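Stone yard open day at Prellilberg

The Janssen yard opens to the public one Monday in October, and this year we drove out to see it. We are redoing a kitchen and wanted to look at full slabs before picking anything. Parking is on the grass behind the saw hall. We got there at 16 minutes past nine and the line for coffee was already long.

The slabs stand on racks by color, light ones near the gate. We spent most of the morning with the dark marbles. The one we kept going back to is sold as Vusano, a brown-grey stone with thin cream and pinkish veins that fork and run off in all directions.

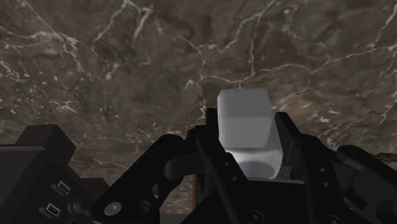 The saw hall

Tours leave every 21 minutes and ear protection is handed out at the door. The big bridge saw was cutting stair treads for a job in Sernau. Our guide said the yard has 92 slabs in stock at the moment and reorders twice a year. Offcuts are sold from a bin by the exit - we bought 2 small pieces to test with oil and vinegar at home.

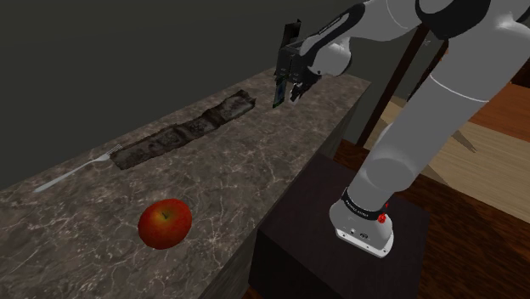

Price was the main thing we came to ask about. Marble is charged by the slab here, so a short kitchen costs nearly as much as a mid-sized one. Our own run of cabinets is on the long side, closer to the marble countertop in the picture, and that changes the math. A seam can be hidden under the faucet if the veins are matched, but matching costs extra. Edges are priced by the foot, and sealing is included.

Lunch was soup and bread in the tent. Bring cash, the card reader was down until noon.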